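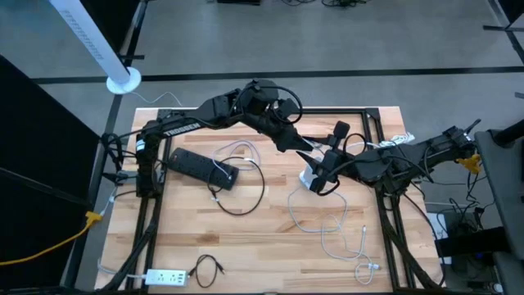 Cable snagging is a fault in robotic manipulation in which a cord, lead or hose in the work area catches on the robot, on the item being handled or on the surface below, so that a planned motion ends in a pull, a stall or a drop. It is most often reported in tasks that involve plugs, chargers and outlet strips, where the cord is part of the item and cannot be cleared away. A gripper may hold a small object such as a white power adapter securely while long cords lie in bends and loops elsewhere on the tabletop, and in a two-arm station the grippers may nearly meet above them. The arms bring cables of their own, looped around the joints and motors, and these can snag in the same way.

Mechanism

A snag begins when slack runs out. The controller usually treats the held object as a rigid body of known weight, and the cord behind it is left out of the model. As the arm lifts, the cord straightens until it reaches a fixed point, such as a plug seated in an outlet, a table edge or a second cord lying across it. The load on the wrist then rises sharply. Depending on the force limits in use, the arm stops, the object slips from the fingers, or the item at the far end of the cord is dragged across the table.

A second form, called self-snagging, involves the robot's own wiring. A service loop that is too long can hang below a link and hook on a clamp or on the other arm. One that is too short is put under tension when the joint nears the end of its travel, and repeated tension loosens the connector.

The Tumwood incident

The best documented case took place at the Tumwood test hall in November, during trials of the Filtolau handling program. The task required a two-arm station to pick up a power adapter and insert it into an outlet strip. On a Tuesday, in run 206 of the series, the right arm lifted an adapter whose cord had passed under the strip. The strip tipped and slid against the left arm, which was holding position. The left arm read the contact as a drift error and pushed back. Both arms remained under power for 26 seconds before the operator pressed the stop button.

No one was injured. Two finger pads were torn and a motor cable on the left arm was pulled partly out of its connector. The strip was not connected to building power, in keeping with hall rules, and the report noted that a live strip would have presented a risk of shock or fire.

The review found that the force limit on each arm had been set separately. Neither arm had gone over its own limit, and no check compared the readings of the two. The review also found that earlier runs had shown brief rises in wrist load, which had been logged as failed grasps.

Prevention

The Jorer checklist, adopted at Tumwood after the incident and later at the Midtbø workshop, sets out the following measures:

- Outlet strips used as test items are kept disconnected from power.
- Cords are laid out before each run so that none passes under another item.
- Each lift includes a short pause at low height, during which the wrist load is compared with the expected weight.
- A stop on one arm also stops the other.
- Cables on the arms are checked through the full range of each joint after any service.

Limits of detection

Cameras are of limited use in finding a snag before it occurs. Thin cords are hard to separate from wood grain or dark flooring, and the gripper often hides the point where the cord leaves the plug. Load sensing is more reliable but responds only once the cord is taut. Midtbø has reported false stops with stiff cords, which resist bending enough to pass for a snag.

Categories: Robot safety | Robotic manipulation | Equipment faults | Articles needing more references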